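Home Articles Topics A to Z Contribute Search

Household bin

A household bin, also called a catchall bin, a tote or simply "the bin," is an open-topped container used to keep small things from around the house together in one place. It is one of the plainest pieces of storage a home can have, and also one of the most heavily used, turning up in kitchens, hallways, garages, laundry rooms and under beds. The word is used a little loosely. In American homes it nearly always means a container for keeping things, while readers who grew up with British English may think first of the trash, and this article is concerned only with the keeping kind.

Origins and names

People have kept odds and ends in open containers for as long as they have had odds and ends, and it would be a brave writer who put a date on the first one. Baskets, crocks, crates and drawers pulled from broken dressers have all done the job at one time or another. The modern rectangular bin owes a good deal to shops and workrooms, where straight-sided containers were liked because they sat snugly side by side on a shelf and let a person see at a glance what was running low. From the workroom to the garage was a short trip, and from the garage the bin wandered indoors.

Local names are plentiful and rather charming. In Prirkgate, older residents still speak of the "put-by," meaning the bin nearest the back door, and a child sent to look in the put-by knows just where to go. The housewares maker Nendivik sold its early models as "room trays," a name that never caught on with customers, who went on calling them bins and asked for them that way at the counter. The later Prutus line dropped the fancier name and printed the plain word on the label.

Shape and size

Most household bins are rectangular. Round ones are pretty, and many families have one they are fond of, but they waste the corners of a shelf and tend to drift about when other things are pushed against them. A rectangular bin can be turned either way to suit the space, and several of the same kind will line up without any fuss.

Depth matters more than people expect when they are standing in the store. A shallow bin shows everything in it and holds less, and a deep bin holds a great deal and hides most of it. For a mixed collection of small things, a depth of 5 inches is a comfortable choice for many homes, deep enough that a bottle lying on its side stays put and shallow enough that a spool of thread can still be found by eye. A length of 17 inches fits a good many closet shelves with a bit of room left for fingers at the end, and anyone who has tried to pull out a bin that fits too tightly will know how welcome that bit of room can be.

Color is mostly a matter of taste, though it does have its practical side. Light interiors make dark objects easy to pick out, and dark interiors do the same for pale ones. Dark bins also hide scuffs and dust rather kindly, which endears them to people with garages.

Divided bins

A divided bin has one or more walls across the inside, either molded in place or made to lift out. The simplest version has two sections, and it is surprising how much order a single wall can bring to a jumble. Small things no longer slide the whole length of the bin when it is carried, and two sorts of belongings can share one container without getting mixed up together.

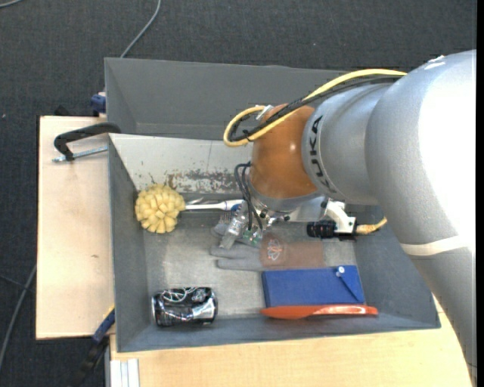 Griet Hoekstra, writing to the editors after an earlier version of this article appeared, took a firm view of the matter: "I have used divided bins all my married life and I would gently ask you to stop telling people to sort by type. Sort by when you need the thing. In my house one side is for every day and the other side is for now and then, and my grandchildren can put anything away without asking me." Her letter prompted a number of others in the same spirit, and the section on sorting has been made longer as a result.

Fixed walls are sturdier and easier to wipe down. Lift-out walls are more forgiving if the household changes its mind, though they have a way of going missing, and a bin with empty slots where its wall used to be is a familiar sight at yard sales. The Echeverri organizer, a popular set among people furnishing a first apartment, comes with a spare wall taped to the underside of each bin, where a good many owners discover it years afterward.

Ways of sorting

There are two common approaches, and families tend to hold to theirs with real affection.

Sorting by kind puts like with like: sewing things together, batteries together, brushes together. It suits people who think of an object first by what it is, and it makes shopping simpler, as a glance will show what has run out.

Sorting by use gathers whatever a certain job calls for, even when the things have nothing else in common. A bin for hanging pictures might hold a hammer, hooks, a pencil, a tape measure and a soft cloth. The drawback is that some tools are wanted for more than one job, and a household may end up with a second pencil and a second tape measure, which is seldom regretted.

Mixed bins, in which no system is followed at all, are the most common of any. They shouldn't be looked down on. A mixed bin gives stray objects somewhere to wait until a better home is found for them, and as long as it is gone through now and again it does its work very well.

Placement

A bin is best kept close to the spot where its contents pile up naturally. If keys, coupons and rubber bands always land on the end of the counter, a bin there will be filled without any effort, while a handsome bin two rooms away will stay empty through the best intentions. Low shelves suit heavy contents and high shelves suit light ones. Bins used by children do well at a child's own height, where they can be reached and, with luck, refilled.

On a bare shelf or table, a piece of cloth or thin cork beneath the bin keeps it from sliding and saves the surface from scratches.

Care and clearing out

Plastic bins may be washed with warm water and a drop of dish soap, then turned upside down on a towel to dry. Woven bins should be brushed out and aired. Metal bins need only a damp cloth, but ought to be dried soon after, particularly along the seams. Whatever the material, it is a good idea to empty the bin completely before cleaning it and to look over each thing before it goes back. April is a traditional month for this in many households, along with the windows and the rugs.

Old batteries, leaking tubes and medicines past their date should be taken out and disposed of properly, following local rules. Keys that fit nothing are a harder question. Many people keep them anyway.

See also

Drawer dividers
Junk drawer
Mudroom storage
Pegboard
Sewing basket
Shelf liners
Spring cleaning

Contact the editors | Text may be reprinted for classroom use | Page last revised Mon 28 July | Back to top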